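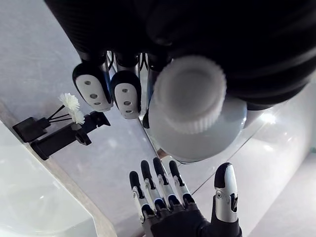
Figure 2. Wrist view during the bottle task. The bottle, with its white ribbed screw cap, is above the open left hand.

4.2 Collecting the demonstrations

We showed the robot the bottle task in two ways, and I'll go through both, as the mix ended up mattering more than we'd planned for. In the first way, a person stands next to the robot and moves the arm by hand, with the joints set loose enough to push around. In the second, the person sits at a desk across the room and drives everything through Handby, our remote control setup (a glove for the fingers, a tracked handle for the arm, and a screen with the wrist view on it). Both ways record the same things: joint angles, fingertip readings and the wrist video.

Hand guiding is lovely for the big motions. You grab the arm, you swing it over, you're done, and a new person gets the hang of it in a few minutes! It's pretty hopeless for fingers, though. I tried bending the fingers of the open hand one by one while holding the arm up with my shoulder, and those recordings are as bad as you'd imagine. So we used hand guiding only for the approach, and every part where fingers have to close was done by remote control.

The wrist view takes some getting used to. The cap is big and close and a bit out of focus (Figure 2), while the hand sits low in the picture with its fingers pointing up, and at first I kept steering the wrong way. What helped me was to stop looking at the bottle and watch the gap between the fingers and the thumb – once I did that, my approaches got a lot straighter. We now tell every new operator the same thing before their first session.

We collected 385 demonstrations at the Drurholm lab, all in January. Each operator got 35 practice runs first, and those were thrown away. We also dropped any recording where the operator let go of the handle partway through or where the video and the joint data drifted apart. We did keep the slow and clumsy ones. I argued for cutting them and lost, and I'm glad now, as the policy trained with them recovers better from a crooked approach (Section 5.1).

We left other stuff on the table on purpose, like the white fluffy flowers in the black holder at the left of Figure 2. Our earlier recordings were made on a bare table, and the policy we trained on them got confused by nearly anything new in the wrist view. Between sessions we moved things around without any fixed plan.

Labeling was done afterward in Ikton, our playback tool. An operator scrubs through the recording and marks where the approach ends and where the fingers start to close. Doing this right after a session worked much better than leaving it for the next morning – people remember what they were trying to do, and that's hard to read off the video later. For 70 of the recordings two operators marked the same file separately, and we compare their marks in the appendix. Where they disagreed it was nearly always over the end of the approach, so we widened that label to a short window and left the other one as a single point in time.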